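Filholm 55, cera líquida para suelos de piedra
Referencia 3817

La cera Filholm 55 protege suelos de pizarra, barro y terrazo en interiores. Se aplica con paño de algodón, en capa muy fina, y después de 30 minutos ya se puede pisar con cuidado. No deja olor fuerte. 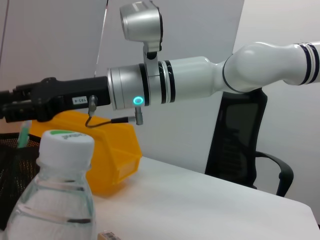
Laurinda Antunes: En mi pasillo de barro puse dos capas y el brillo me pareció demasiado. Con una quedó mejor.

Para un acabado mate recomendamos mezclar la cera con el diluyente Zarno, mitad y mitad. Antes de encerar, el suelo debe estar bien seco y sin restos de jabón.

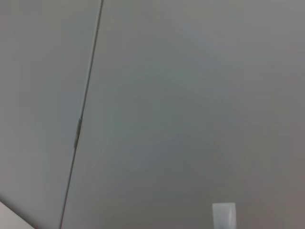
El bidón grande lleva la referencia 913 y se sirve bajo pedido. No usar sobre madera.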